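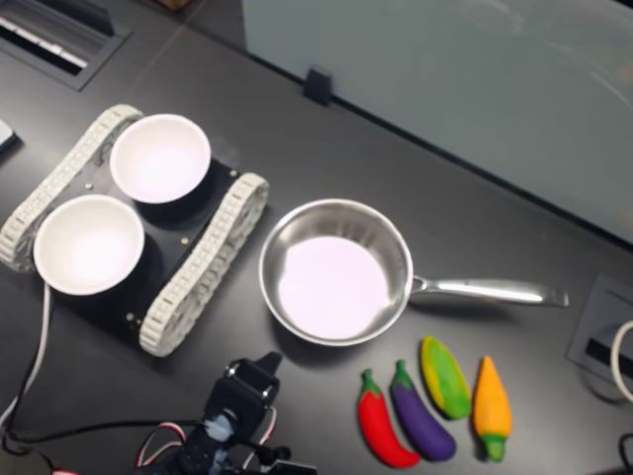

A tracked base carrying two white bowls, with a stainless steel saucepan on the table next to it.

Gruvton Adds Shared Budget Pacing and Approval Rules to Its Ad Management Platform

Release 49 lets marketing teams set one spending plan across several ad accounts

HAMDAN, 01/10/2022 – Gruvton, a developer of software for planning and managing online advertising, today announced the general availability of Release 49 of its campaign management platform. The release adds shared budget pacing, a rule-based approval queue and a revised change log. It is available to all customers on the Team and Agency plans at no added charge.

Shared budget pacing allows an account administrator to group campaigns from separate ad accounts under a single spending plan. The administrator enters a total amount, a start date, an end date and a pacing method. Three methods are supported: even, front-weighted and custom. Under the custom method, a percentage of the total is assigned to each week of the plan, and the percentages must add up to 100 before the plan can be saved.

Once a plan is active, the platform compares recorded spend with planned spend every 28 minutes. If the difference is larger than the tolerance set by the administrator, daily limits on the grouped campaigns are raised or lowered within a range that is also set by the administrator. Campaigns can be marked as fixed, in which case their limits are left alone and the adjustment is spread across the remaining campaigns in the group. A plan in which every campaign is fixed will report on pacing but make no adjustments.

"Customers with several accounts were exporting spend figures into a spreadsheet and then going back to change limits by hand," said Celeste Gallardo, director of product at Gruvton. "The calculation is simple. The work was in repeating it for each account and keeping a record of who had changed what."

Approval rules

The approval queue holds changes that meet conditions defined by the customer. A condition can refer to the size of a budget change, the campaign objective, the audience location or the role of the user making the change. Held changes are not sent to the ad network until an approver accepts them. An approver can accept, return with a comment or reject. Changes left in the queue for 21 days are closed automatically and remain visible in the change log.

Each workspace can have up to 700 active rules. Rules are evaluated in the order listed, and the first matching rule applies. A test mode shows which rule would match a given change without placing the change in the queue. Users who hold both the editor and approver roles cannot approve their own changes unless the workspace owner turns this option on.

Change log

The change log now records the previous value, the new value, the user and the source of each edit. Source is listed as manual, pacing, rule or import. Entries can be filtered by any of these fields and exported as a CSV file. Log entries created before Release 49 do not contain a source value and appear as "unspecified" in exports.

Early use

Mundska, a regional agency that manages paid search and social campaigns for retail clients, used the new features during the preview period.

"We run client budgets that are fixed for a quarter but divided across accounts in different ways," said Leandro Insaurralde, head of paid media at Mundska. "We set most plans to even pacing and use custom weeks for store openings. The approval rules took longer to set up than the pacing did. We had to agree internally on what counted as a large change."

Availability and upgrade notes

Release 49 is being applied to hosted workspaces without downtime. Existing campaign budgets are not changed by the upgrade, and shared pacing is off until an administrator creates a plan. Customers who connect through the reporting interface should review field names in the updated reference, as the field previously called "limit" has been split into "daily_limit" and "plan_limit." The old field will continue to return the daily value until the end of February.

A connector for Curex, the currency conversion add-on, is included in the Agency plan. With the connector enabled, a shared plan can contain accounts billed in different currencies. Conversion rates are updated once per day, and the rate used for each adjustment is stored in the change log.

Setup instructions, a list of known issues and the full release notes are posted in the Help section of the customer portal.

About Gruvton

Gruvton makes software for planning, approving and reporting on online advertising. Its products are used by in-house marketing departments and agencies. The company is based in Hamdan.

Media contact
Gruvton Press Office
Inquiries may be submitted through the press form on the company website.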